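What Happens to Old School Computers in Lullcombe?
Term project report, Community and Environment
Nazanin Najafi and Esmaeil Ansari

1. Why we picked this

Our topic was meant to be bike lanes. Then Esmaeil's aunt asked him to get rid of a desktop, and it took him three weeks and two bus trips to find anyone who would accept it. By November we had changed topics, with the bike lane group's blessing and most of their highlighters.

We wanted to know how long households in Lullcombe keep dead computers, why they keep them, and what would get them out of the hall cupboard.

2. What we did

We wrote a survey with eight questions and left it at the library, the pool and the Dela Peña bakery on Nurkberg Road. The bakery got the best response, possibly due to the queue. We received 161 completed surveys and one shopping list, which we did not include in our results.

We also read the council's waste guide, a document of 60 pages in which electronics share a page with mattresses. 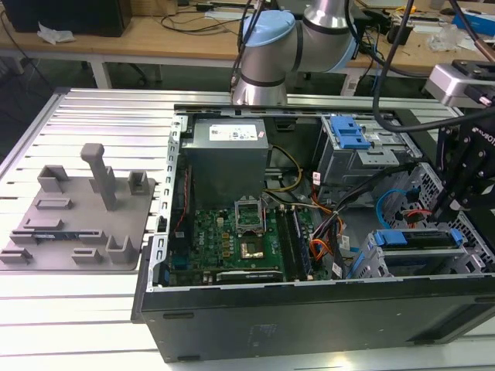
Most people who answered had at least one computer at home that no longer worked or was no longer used. The favourite reason for keeping it was "there might be photos on it", followed by "I don't know where it goes" and "it cost a lot". A lot of people also told us they thought a computer was one solid piece of rubbish. With the side off a Dell tower you can see that the power supply, the motherboard and the memory are all separate things, and the socket for the processor has its own little metal bracket that lifts up. We put this point to several people at the bakery and two of them asked if we could come round and do theirs. We could not.

3. The photo problem

We had not planned a section on photos, but it took over the project, so it gets one. People are worried about two opposite things: losing what is on the old computer, and somebody else finding it. The result is that the computer stays where it is. One person wrote that hers had been under the stairs since her son was in Year 3. He is now an electrician.

The waste guide says to "remove personal data before disposal" and leaves it there. Nazanin's view is that this is like a recipe that says "make the cake". We think a single page on backing up and wiping a drive, in large print, would do more good than the other 59.

4. Cost

Our proposal is a drop-off morning once a term in the school car park. Nazanin asked Flatine, the recycling firm out past the showground, what it would cost to send a truck and handle the sorting. The quote for a full year came to $2,000. Our first budget had allowed for a sausage sizzle and some tape.

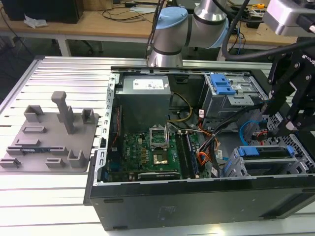

The truck is the expensive part. If people brought their computers to the Flatine yard themselves, the price would drop by more than half, but so would the number of people, going by the answers to question six. Hardly anyone was willing to drive further than the shops. We suggest trying one morning first and asking the council to pay for the truck, as it already pays for one that collects mattresses.

5. What went wrong

Question four asked "How old is your computer?" and did not say which one. Several people gave us a list. We also forgot to ask about laptops until the second batch of surveys, so our laptop figures cover half the people and should be treated with suspicion.

Esmaeil's aunt's desktop was finally accepted by Flatine. She has since found another one in the garage.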